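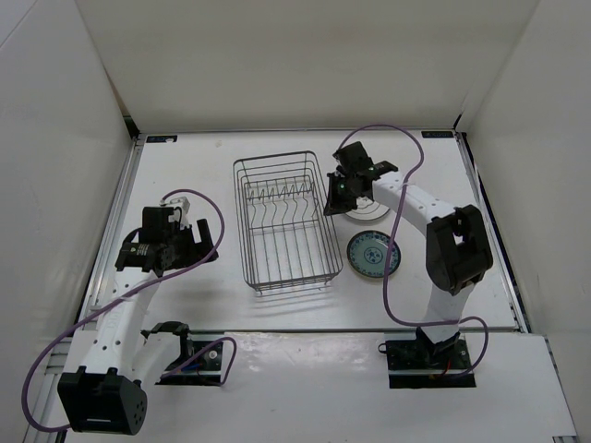 Does the length of a hand dishwashing session predict how much hot water a household draws?

Only weakly. Flow setting and the number of separate tap openings account for more of the variation between households than session length does.

Figure 2. Wire dish rack with a row of zigzag plate dividers across its back half, with two plates to its right.

4. Hot water draw during hand dishwashing

4.1 Sample and metering

The analysis covers 122 households in Wastville that wash most of their dishes by hand. Households with a working dishwasher were kept if the occupants reported using it less than once a week. Each kitchen was fitted with an inline Fenel flow meter on the hot supply line under the sink, and a second meter was fitted on the cold line where there was room for it. Cold-side data are available for 99 households. The remaining kitchens are included in the hot water analysis and left out of any calculation that depends on mix ratio.

Meters logged pulse counts continuously, and the logs were collected at the end of the metering period in December. Draws were separated into events by a threshold on idle time between pulses. A long threshold merges unrelated uses, such as filling a kettle and rinsing a cup later on. A short one splits a single wash into many pieces. We followed the procedure in Bakke for setting the threshold per household, with one change: the initial value was taken from the occupants' own log sheets for the first week -- most of them filled in neatly, a few not at all. Where no sheet was returned, the median threshold of the other households was used.

4.2 Wash styles

Sessions were grouped by style from the shape of the flow trace. A filled-basin session begins with one long draw and ends with a shorter group of rinse draws. A running-tap session shows low to moderate flow for most of its length. Mixed sessions, in which a basin is filled and the tap is then left running over it, form the third group and were the hardest to assign. Two coders classified the traces independently. Disagreements were settled by Tracey Naylor, who had no access to the household survey at that stage.

Style was stable within households. In 47 of them, every classified session fell into the same group over the whole metering period. Changes of style elsewhere tended to follow the time of day, with filled basins more common after the evening meal and running taps more common in the morning. A session after 9 a.m. and before noon was rarely more than a few short draws.

The household survey also asked where clean dishes go. Answers were coded as towel, open rack (the general type shown in Figure 2), covered rack, or direct to cupboard. Drying method was recorded as a control, on the grounds that households who towel-dry immediately may rinse less. No such effect was found once style was included in the model, and the variable was dropped from the final specification.

4.3 Session length and volume

Session length was measured from the first pulse to the last. Its relation to hot water volume is positive in all three styles, but the slope differs. For running-tap sessions volume rises with length in a nearly linear way, as expected. For filled-basin sessions the slope is close to flat: the initial draw sets most of the volume, and time spent scrubbing adds little to it. Pooling the styles produces a moderate slope that describes neither group well. Earlier work that reports a single coefficient for session length should be read with this in mind.

The number of tap openings per session is a better single predictor. Each opening carries a fixed cost in the cooled water standing in the pipe, and this cost grows with the distance between heater and sink. The effect is strongest in the 18 households where the heater is on a different floor from the kitchen. Occupants there also reported running the tap to waste before filling a basin, a habit that shows in the traces as a brief high-flow draw followed by a pause.

4.4 Limits

Aerators were not standardized. Some households had replaced the original fitting with a low-flow model from Zerosen or another maker, and others could not say what was installed. Flow at full opening was measured at the installation visit, but aerators clog over time and the measurement was not repeated. Supply temperature was recorded at the same visit only, so the energy figures in Section 5 assume a constant setting on the heater. Hot water drawn for cooking or for cleaning surfaces may also be counted as dishwashing where it falls inside the idle threshold -- a problem shared by all methods that rely on a meter at the sink.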